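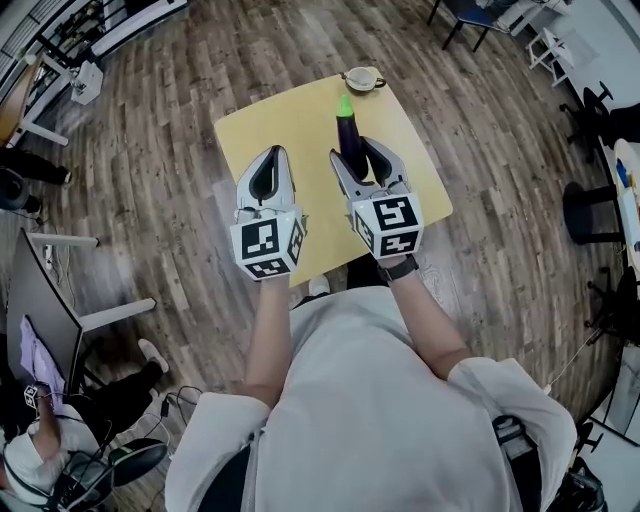
What can I replace 4-foot fluorescent tubes with if the fixtures hum?

posted by porchlight104, 17 Dec 2022

We rent a workroom in Bronis with a high ceiling and old tube fixtures. They hum all day, and one of them takes a while to come on. The owner is fine with us changing them as long as the fixtures stay up. I don't want to buy new tubes and end up with the same hum. Do I need to change the whole thing or only the tubes?

stairwell_sam

LED tubes will fit, and you can keep the fixtures. The hum comes from the ballast, the metal box behind the cover, so changing the tubes alone may not stop it. LED tubes are sold in two main kinds. Type A works with the ballast you have, as long as that ballast is on the maker's list. Type B takes line power straight from the wall circuit, and the ballast is taken out of the circuit.

For your problem I would get Type B. With the ballast out of the circuit, the hum goes with it, and so does the slow start. The rewiring is simple work for an electrician. If you rent, have one do it and keep the bill for the owner.

Check these before you order:

- Tube diameter. T8 is one inch, T12 is an inch and a half. It is usually printed near the end of the tube.
- Single-ended or double-ended. The tube has to match how the fixture is wired. Single-ended tubes often need different sockets.
- Color. 4000K is a plain white. 5000K is bluer and some people find it harsh in a white room.

Each fixture that gets rewired needs a sticker saying it no longer takes fluorescent tubes. The stickers come in the box with most Type B tubes. Somebody will try to put an old tube in there one day.

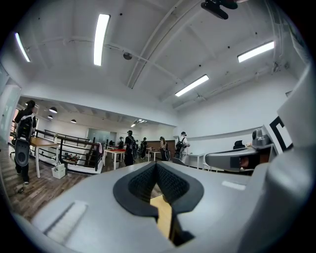 Fluorescent tube lights in a white room with a high ceiling.

greenmug

Just get the LED ones. I did my garage in August with 18 watt tubes from Tivley and it's quiet now. Much brighter too. Don't remember which type, they were the ones on sale.

fixture_fan_18

Agree with the first answer on Type B, but if you can't get an electrician in soon, a new electronic ballast is also an option. The old magnetic ones are the noisy ones. An electronic ballast runs at a much higher frequency and you normally won't hear it. It still means opening the fixture, with the power off at the breaker - not only at the wall switch.

Also look at the sockets while the cover is off. If they are cracked or brown, replace them. Loose cover screws can rattle and sound a lot like a hum, so tighten those first and listen again.

Don't put the old tubes in the regular trash. They have mercury in them. Our county drop-off takes them, and some hardware stores do too.

Contact us | © Mavia Community Help | Back to top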